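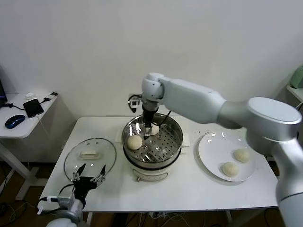 How often should a countertop steamer be descaled?
Every 13 uses if the water is hard, and every second month if it is soft. An appliance filled only with distilled water can go longer, but the heating plate should still be checked for deposits.

Steam care: scale, water and the heating plate

Readers in the Grenodham supply area have been on harder water since May, when the Galodow wells were brought back into service. The supply now tests at 128 milligrams per liter as calcium carbonate, which falls in the hard range on the usual scale. Kettles and coffee makers show the change first. Electric steamers show it later, and the effect on cooking is easier to miss.

Scale forms when water containing dissolved calcium and magnesium is heated. Bicarbonate breaks down, carbon dioxide leaves with the steam, and calcium carbonate settles on the hottest surface available. In a steamer, that surface is the heating plate. Steam carries almost none of the minerals away with it, so everything dissolved in the fill stays in the base and becomes more concentrated as the level drops. A unit that is topped up repeatedly and never emptied will scale much faster than one that is drained after each use.

The deposit conducts heat poorly. A thin film makes little difference to cooking time. A thick layer delays the first steam and lets the plate run hotter than it was designed to. In units with a thermal cutoff close to the plate, the cutoff may then trip while there is still water in the base. Owners often take this for a failed thermostat. Descale before ordering parts.

Choice of acid

Citric acid is the most convenient. It has little odor, it stores dry, and it dissolves carbonate scale at moderate temperatures. White vinegar at household strength also works, more slowly, and the smell can stay in gaskets for several cycles. Packaged descalers such as Plosix are sold as a premeasured dose; follow the label and do not add other acids to them. Never combine any acid with chlorine bleach.

Do not boil a citric acid solution. At high temperature in hard water it can form calcium citrate, which is less soluble than the scale it replaced and has to be scraped off. Warm is enough.

Procedure

Unplug the appliance and let it cool. Remove the basket, the lid and any drip tray.
Pour out the remaining water and wipe away loose flakes.
Dissolve 2 level tablespoons of citric acid in a quart of warm water.
Fill the base until the plate is covered. Do not go over the maximum mark.
Leave it until the bubbling stops. Light scale clears in half an hour; heavy scale may need a second batch.
Drain, rinse twice with plain water and wipe dry.
Run one short cycle with plain water and nothing in the basket, then discard that water.

Do not use steel wool or a knife on the plate. Coated plates lose the coating, and bare stainless plates pick up scratches in which new deposits start. A nylon brush is acceptable. Keep the base out of the sink, and keep liquid away from the control knob and the cord entry.

Baskets and lids

Steaming baskets rarely collect scale, but starch and sugar from dough will dry in the perforations and narrow them. Soak the basket in hot water with dish soap and brush from the underside. Blocked holes produce uneven steaming, with one side of a batch of buns done and the other still gummy. Parchment rounds prevent most of this, provided they are punched or cut smaller than the basket floor.

White chalky spots on the inside of a lid come from spitting. Usually the base has been overfilled. Lower the fill by a finger's width and check again.

Filters

A carbon pitcher filter improves taste and does very little for hardness. Only an ion exchange cartridge removes calcium, and its capacity falls as the water gets harder. The Matić cartridge we have been running is rated for some 100 liters at our hardness. Ours began to leave visible film before that point, so we now change it early. Softened water from a whole-house unit is safe for the heating plate, although the manual should be checked, as a few makers exclude it.

Posted Sunday, August 31, 2025. The next item in this section covers replacing lid gaskets and how to measure one that has already stretched.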